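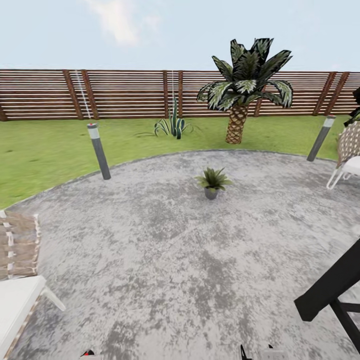

Visit report: Gromar paving works, open day

The Gromar works makes precast concrete paving for yards, patios and footpaths. It opens to visitors twice a year, and I attended the autumn session on 1st October. The August session is mostly for schools and covers less of the plant. Registration was at the weighbridge office, where each visitor got a hard hat, a hi-vis vest and a site map. The map still shows the old aggregate bays along the north wall. They are now on the east side.

Aggregate and batching

Sand and crushed stone arrive by truck and are tipped into covered bays sorted by size. A moisture probe sits at the outlet of each bay. The reading goes to the batching computer, which takes the same amount out of the added water. According to the plant, sand after heavy rain can carry enough water to move a mix from stiff to unusable, and the probes are checked against an oven-dried sample at the start of every shift.

The mixer is a pan type with a capacity of 2,000 liters. Cement goes in after the dry aggregate, pigment next, water last. Mixing time is set by the power drawn by the motor, with a fixed minimum. The display showed a flat trace by the time our group reached the platform, and the batch was discharged shortly after.

Pressing

There are two presses. The older one, which the plant calls Salameh after the firm that rebuilt it, makes square and rectangular slabs only. The newer one takes curved molds for the circle kits, a product that has sold well enough for the plant to give it a press of its own. A circle kit is a round patio delivered as a center stone and several rings of tapered pieces. The customer lays from the center outward and cuts nothing.

Taper is the hard part. A small error in the angle of one piece repeats all the way around the ring, and the last piece either will not go in or leaves an open joint. Each new mold is tested by laying a full ring on the steel floor and measuring the final gap with feeler gauges. The pass limit was on a card by the bench, but the card was too worn to read and I did not get a chance to ask.

Curing

Fresh slabs go into a closed chamber on racks. Each rack holds 236 small slabs or a smaller number of large ones. The chamber is kept humid, and the temperature is raised slowly to avoid cracking. Doors stay shut until the cycle ends, so the tour saw it only through a window, which was fogged.

Edges and lawns

The outdoor part of the tour covered the join between paving and grass. Gromar recommends setting the edge course slightly lower than the soil line of the turf, so that a mower wheel can run on the concrete. On clay, the sub-base should extend past the last course by at least 100 mm. Without that support the outer pieces tilt after a wet winter, and the ring opens from the outside in.

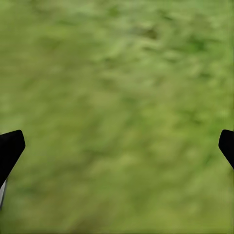 Grass in mixed greens, from pale yellow-green to dark.

Drainage was covered next. A round patio can be laid to a single fall like any other, but the rings make this awkward to set out, and the plant suggests a string line across the full diameter in two directions. A supplier named Celura had a table with jointing sand and a permeable joint compound. The compound is poured in dry, brushed down and misted. Their test panel drained quickly when a bucket was emptied onto it, though it was clean and new, and the more useful result would be from a panel with several years of leaf dust in it.

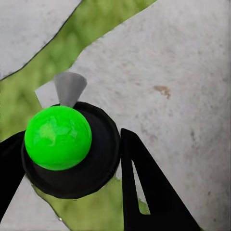 Pigment is sold to the works as a powder and as granules, and the plant has moved almost entirely to granules to keep dust down. Iron oxides cover the reds, browns and blacks. Green is a chromium oxide and costs more, so it is made to order only. The usual fault is poor dispersion, which leaves light patches in the face of the slab. Lighter mottling like that on the bright green ball would be acceptable on a marbled range, but a plain slab is expected to be one even color and would be pulled at inspection. Black shows a different problem: white salts rise to the surface as the slab dries, and a matte black face shows them sooner than any other.

Practical notes

The tour took 70 minutes with no break. Steps to the mixer platform are open grating, so heels are not possible. Ear plugs were offered at the press hall door and are needed. Parking is on the unpaved lot opposite the gate. Food was from a van called Tunatetti, which had a long line at noon and a short one by the time the second group came out. Price lists for the circle kits were available at the exit, without delivery charges.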